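Brullent W2 Wrist Camera and Soft-Touch Finger Kit

Laundry and light household handling

The W2 kit adds a small wrist camera and a pair of textured fingers to an existing two-finger gripper. It is sold for work with cloth, clips and thin plastic parts, where a camera on a stand loses sight of the item once the arm moves in.

Price: $700 per kit
Spare finger pair: $188
Weight, camera and fingers together: 393 grams
Cable length: 11 feet
Availability: in stock, ships from our Lendon warehouse

What the kit does

The camera sits behind the fingers and looks out between them. Both fingertips stay in view during the approach, so the operator or the control software can line up on a sock cuff or the arm of a clothespin. The fingers are black with blunt, rounded tips. The inner faces carry a fine grid of raised dots for holding ribbed and knit fabric.

We recommend the kit for unloading hanging dryers, sorting small garments and picking items from open bins. It is not rated for hot surfaces, food contact or use under running water. For towels and bedding, see the Stalumby wide gripper instead.

In the box

Wrist camera with mounting plate
Two textured fingers, left and right
Eight mounting screws and a hex key
Data cable
Printed calibration card
Setup guide in English

Fitting

Power down the arm before you start. Remove the old fingers, bolt the mounting plate to the wrist flange and then attach the new fingers. Leave a loop of slack in the cable at the last joint. Run the calibration card routine once after fitting and again any time the plate is removed. Most customers finish in under an hour.

Known limits

Round dryers with a deep rim can block the camera when the arm comes in from below. Approach at a slant and keep the first move slow. Clothespins turned edge-on are harder to find than ones facing the camera. Dark socks hung close together may be read as a single item, and a second look from another angle usually separates them.

The left and right fingers are different parts. Check the letter on the base before tightening.

Service

Fingers are covered for six months and the camera for two years. Replace the fingers when the dots feel smooth to the touch. Returns are accepted within 30 days if the mounting plate has not been drilled or cut. Setup questions go to Tahmineh Mirzaei at the support desk. Orders for more than five kits are handled by Ardalan Jafarzadeh in sales.

Firmware for the December units is the same as for earlier ones, and no update is needed before first use.

Page last revised 06/06/2020

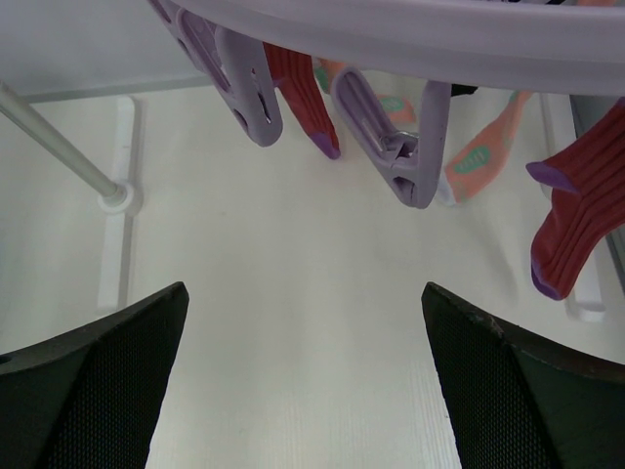

Photo: Nasrin Khosravi / Brullent. W2 fingers at a hanging dryer with socks, seen from the wrist camera.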